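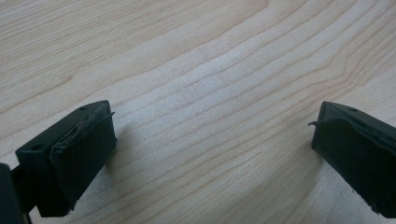
Figure 6-1. Fingertips open over the bench top, as seen from the tool camera. Pads clear of the surface and of each other.

Section 6. Preparing the Hand-Held Gripper for a Visitor Demonstration

6.1 Scope

This section covers setting up, running and closing down the Camano hand-held gripper when it is shown to visitors at the Grorthorpe site. It applies to open days, school visits and customer demonstrations. For recording sessions without visitors, use Section 5.

The person running the demonstration is called the presenter. The person at the recording computer is called the operator. One person may not do both jobs while visitors are handling the tool.

6.2 Before You Start

You need:

Camano hand-held gripper, with camera fitted
One spare pair of gripping pads
Hex key from the tool drawer
Lint-free cloth, dry
Small straight scissors
Demonstration objects, set B
Bench 7, cleared
Operator's computer with the Plondora viewer installed

Set B contains only objects that an untrained person can pick up at the first attempt. Do not add objects from set C. Several of them are wider than the finger opening, and visitors will force the trigger.

Allow 40 minutes for the full set-up. If the tool was used on the same bench earlier that day, steps 6.3.1 to 6.3.4 may be left out, but the pad check in 6.4 may not.

6.3 Setting Up the Bench

1. Clear the bench top completely. Move screens, cups and papers to the side table.

2. Wipe the wood with the dry cloth. Do not use spray cleaner. Residue transfers to the pads and shortens their life.

3. Switch on the two overhead panels and switch off the desk lamp. Light should fall evenly across the bench top.

4. Close the blind on the parking lot side.

5. Place the tool stand at the left end of the bench, with the cable running to the rear. Tape down any cable that crosses the floor.

6. Put the demonstration objects in the tray on the side table. Leave the bench top bare until the viewer check in 6.5 is finished.

Note: The grain of the bench top is strongly marked, with wavy bands toward one side of the camera view. The viewer uses the grain to judge tool movement. Do not cover the bench with a plain cloth or paper for the sake of appearance. On a plain white cover the viewer loses position within a few seconds and the trace on the visitor screen drifts.

6.4 Checking the Fingers and Pads

CAUTION: Disconnect the tool from the computer before touching the fingers.

1. Hold the tool with the fingers pointing away from you and open them fully.

2. Check that each finger is seated. There should be no side play. If a finger rocks, tighten its mounting screws a quarter turn and check again.

3. Look along the inner face of each finger. The pad must cover the gripping face and lie flat against it.

4. Check the upper rim of each pad. Slight bunching along this rim, as in Figure 6-1, is acceptable. So is a short frayed tab at the corner, provided it does not reach across the opening when the fingers close.

5. If a tab is longer than the pad is thick, trim it with the scissors. Cut toward the outside of the finger. Do not pull the loose end, as this lifts the adhesive.

6. Press along the pad edge with your thumb. If the edge springs away from the plastic, replace the pad. Replace both pads together, even when only one has lifted.

7. Wipe both pads with the dry cloth.

8. Record the check on the tool card. Write the pad batch number if new pads were fitted.

Note: Pads from batch 268 are stiffer than earlier ones and need ten full open-and-close movements before use. Do this before the visitors arrive.

6.5 Checking the Viewer

1. Connect the tool and start the Plondora viewer. Wait for the status line to read READY.

2. Hold the tool over the bare bench top with the fingers fully open. Compare the view with Figure 6-1. Both fingertips should be in the lower part of the view, facing each other, with bare wood between them. The right finger may run out of view at the side.

3. If one fingertip sits clearly higher than the other, the camera has turned in its clamp. Loosen the clamp, level the view and tighten again.

4. Close the fingers slowly. The pads should meet face to face. Open them again.

5. Move the tool slowly across the full length of the bench. The trace on the screen should follow without jumps.

6. Set the session type to DEMO. In this mode the viewer shows the camera view and trace but writes nothing to disk.

CAUTION: If the session type is left at RECORD, visitor handling will be stored with the working data. It must then be removed by hand. See 6.8.

6.6 Running the Demonstration

A group may have no more than 7 visitors at the bench. Others wait behind the floor line, where they can see the wall screen.

1. The presenter picks up the tool and shows one complete pick and place with an object from set B. Keep the movement slow. Let the object rest in the open area of the bench before reaching for it.

2. Point out the same movement on the wall screen. Most visitors look at the tool first and miss the screen, so repeat the pick once while they watch the view.

3. Explain that the tool is moved by a person, and that the recorded movements are later used to train the Valdebenito arm in the next room. Visitors often expect the tool to move by itself.

4. Hand the tool to the first visitor, handle first. Keep one hand under the body until the visitor has a firm grip.

5. Ask the visitor to open and close the fingers twice over the bare wood before picking anything up.

6. Let the visitor pick one object and place it in the tray. One attempt at a repeat is allowed.

7. Take the tool back before it goes to the next visitor. Visitors do not pass it between themselves.

8. Look at the pads after each group. If a rim has started to roll back, stop and carry out 6.4.

Note: Children under ten may use the tool seated, with the presenter supporting the body. The trigger spring is too stiff for some of them. In that case the presenter works the trigger and the child steers.

CAUTION: Keep fingers out of the gap. The closing force is low but the plastic edges behind the pads can pinch.

6.7 Common Faults

Trace freezes while the camera view continues: The tool is held too close to the bench. Raise it until more of the grain is visible.

Trace jumps when the tool passes the window end: Blind is open, or the desk lamp is on.

Object slips out: Pads are dusty. Wipe with the dry cloth. If slipping continues, replace the pads.

Status line shows error 813: Cable not fully seated at the tool end. Disconnect, reseat, wait for READY. If the error returns, end the demonstration and report it to Gyula Antal.

View is dim on the wall screen only: Change the screen preset to ROOM. Do not change the camera exposure.

6.8 Closing Down

1. End the session in the viewer. Check that the file counter has not changed since the session began.

2. If it has changed, note the first and last file numbers and send them to Hedvika Baláž. Do not delete the files yourself.

3. Disconnect the tool and return it to the stand with the fingers open. Pads stored closed take a set and will not lie flat the next day.

4. Return the objects to the set B box and check them against the list inside the lid.

5. Sign the tool card and hang it on the stand.

6.9 Changes to This Section

July revision: pad trimming moved from Section 9 to 6.4. Group limit added to 6.6. Error 813 added to the fault list. Text by Lautaro Godoy, checked on bench 7 by Fidel Aravena.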